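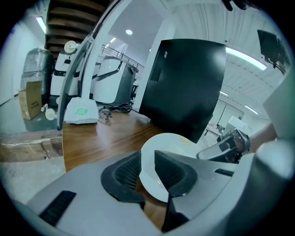 Stiltgate Robotics Club - October meeting minutes
Search this site Go
October, posted by Ngozi Bassey

We got going at 6:40 and I took notes again, so blame me for the spelling.

Savvas went over the demo count for the dish task. We're at 1,017 good ones and the Julwood meet wants 1,061 before we can enter, so that's 44 to go! He tossed 27 from last time where the grippers lost tracking - a bit harsh, I thought, but he had his reasons and we voted to let it stand.

Mesh pads came up (again). Savvas likes them on the fingers, I still think they snag, and we're leaving them alone until after Julwood.

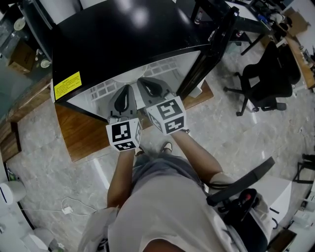
Two-handed practice at the table, both grippers with their marker cubes on.

We talked for ages about working seated or standing. Seated won, mostly for our backs.

Money: D'Souza quoted us $32 for spare pads and we said yes.

To do - Savvas sends the new count to everybody, I write to Julwood about the entry form. Snacks next time are on Eken team. Wrapped up at 8:15.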